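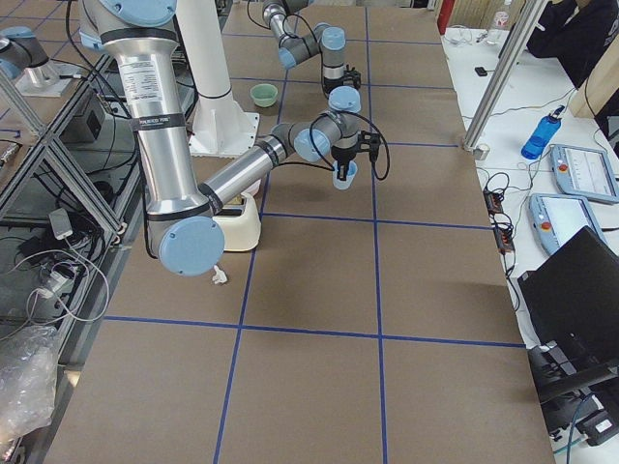 Nurkeck Cillindale -- Bench Automation Group

Section 7. Comparing Grippers on the Two-Arm Bench

Welcome back! By now both arms should be powered, homed and talking to their pendants, and you have earned the pleasant part of the job, which is finding out how two grippers behave when they are given the same chores. Set aside an unhurried morning for your first comparison. It goes much faster the second time.

7.1 Before you start

1. Read Section 6 on stop buttons again, even if you read it last week. Keep one pendant within easy reach for each arm.

2. Load the Primar grip profile on both controllers. The profile number on the screen should read 612. If it shows anything else, reload it before you go on.

3. Look over the gripper cables. Each one needs enough slack to let the wrist turn fully both ways -- but a loop that drags over the table will sooner or later catch a bowl.

CAUTION: Keep hands and sleeves off the table whenever either arm is enabled. An arm that is holding still may only be waiting for its next command.

7.2 Running the cup trial

4. Stand the cup upright in one of the taped cells, with plenty of room on every side for open fingers.

5. Bring both grippers to their waiting positions above the table and check that neither one touches the cup.
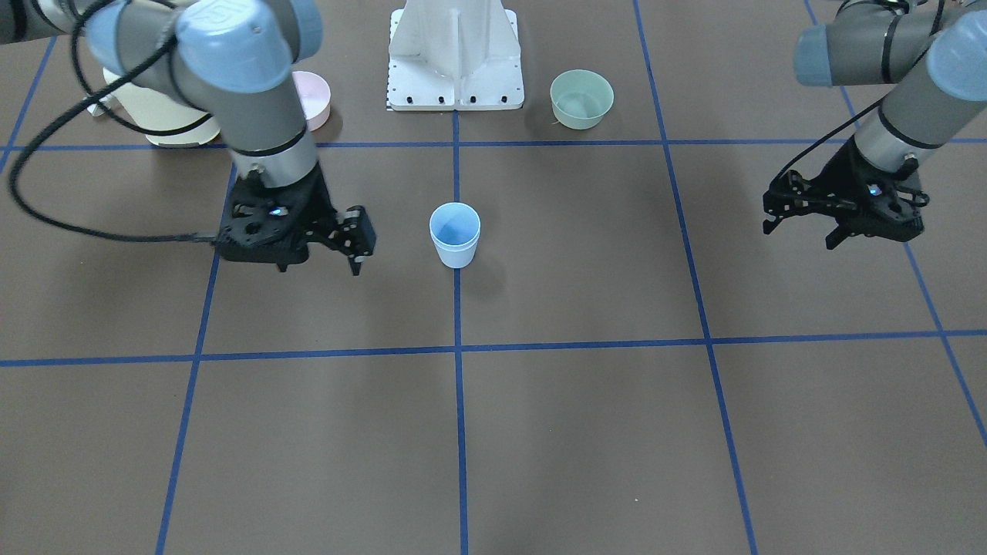 Figure 7-2. Cup upright in its cell, both grippers clear of it.

6. Start the Ding test routine on the first arm. It closes slowly, lifts, waits and sets the cup down again. Let it finish all 9 cycles, and please resist the urge to straighten the cup in between.

7. Write down every slip, tilt or missed grasp, then run the same routine on the second arm, with the cup in the same cell.

NOTE: Change one thing at a time. If you swap the fingers and raise the closing force together, you will have a lovely page of numbers and no idea which change did the work.

7.3 Checking the wrist camera

8. Clear the cell and move the wrist camera over a tape crossing. You want both strips in view, with the crossing well inside the picture.

9. Look for glare. A soft bright patch is fine as long as the tape edges stay crisp. Save the view with your trial notes.
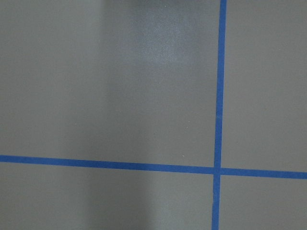
Several readers of the last edition wrote in to ask whether the camera check could be skipped when only the fingers had been changed, and one felt strongly that it ought to be repeated after every finger swap, having lost an afternoon to a mount that had worked itself loose. We have sided with the second reader. Please repeat steps 8 and 9 after each swap.

10. Log the total cycle count for each gripper. Finger pads are due for replacement at 3,000 cycles, and worn pads make for an unfair comparison.

Related sections
Section 6: Stop Buttons and Safe Recovery
Section 8: Bowls and Other Wide Objects
Changing Finger Pads
Primar Grip Profiles: Quick Reference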